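3.2 Condition of the machines at intake

The office desktops studied in this section were collected from two sites, Hirton and Lagman, and were brought to the Jirkent workshop for sorting. In total 2,546 machines were registered. From these, 189 tower computers were chosen for closer study of how the inner parts can be reached and taken out. Each tower was laid on its side on the work table and the side panel was removed before any other step. 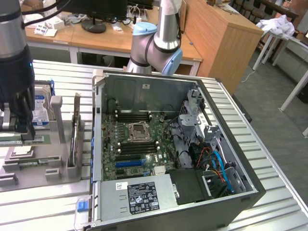 The order of work was fixed after a first trial in February. Processor and memory modules have a resale value of their own, so the sites often keep them, and a tower with an empty socket and empty memory slots was accepted in the sample. We recorded such a unit as "partly stripped". The power supply, the drive cage and the cables were recorded separately, as they decide how much free space is left above the motherboard. Cables were a larger difficulty than we expected. A power cable that crosses the board must be moved aside first, and thin wires to small headers are easily pulled by mistake.

Figure 4. Open tower with the motherboard in place, seen from above. The rear ports are below the mesh grille, and a thin red-and-black cable curls down near them.
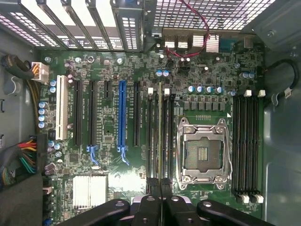
Vol. 8, No. 2

For the motherboard itself, we followed the removal scheme of Scanlon and Espinoza, with a small change. In their scheme the white four-pin power connector is released last. We release it first, together with the wire bundles along the case wall, and only then look for the screws. The rear ports also need attention: the board must be shifted away from the back wall of the case before it can be lifted, or the port housings catch on the metal. The results for the Breteleo sorting method are given in Section 3.3.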